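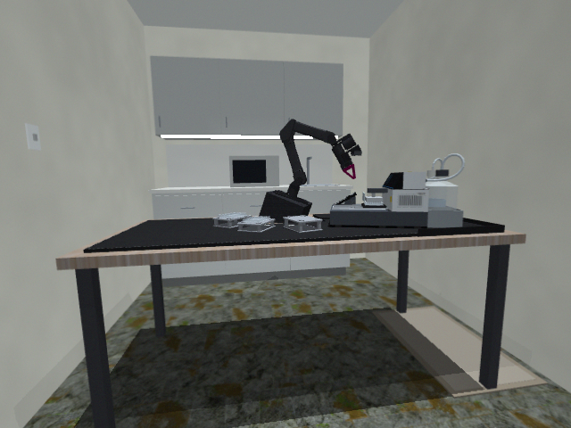
Bench view, arm over the right side of the table

Jalik won't open since the update, error 931

Hi all, hoping someone can help. I let Jalik update itself and now I get "Error 931: profile cannot be read" before the window even loads. I've restarted twice and reinstalled once, same thing. It's on an old Windows laptop and I've got up to 400 saved layouts in there that I'd rather not lose! Any ideas?
boteldale_bee

Get a registry cleaner, sorted mine right out.
tinpot7

Please don't bother with a cleaner, it won't touch this. I had 931 in February and it was the profile file, which the installer leaves alone (so reinstalling does nothing).
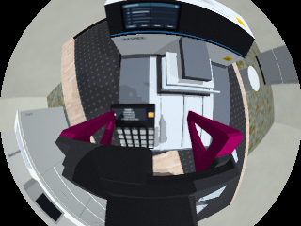 Close Jalik, go to your Documents, find the Jalik folder and rename "profile" to "profile_old". Start it up again and it'll make a fresh one. Your layouts live in a separate folder, so they should still be there, but copy the lot to a stick first. You'll have to put your toolbar back how you like it, bit of a pain.
Pumphrey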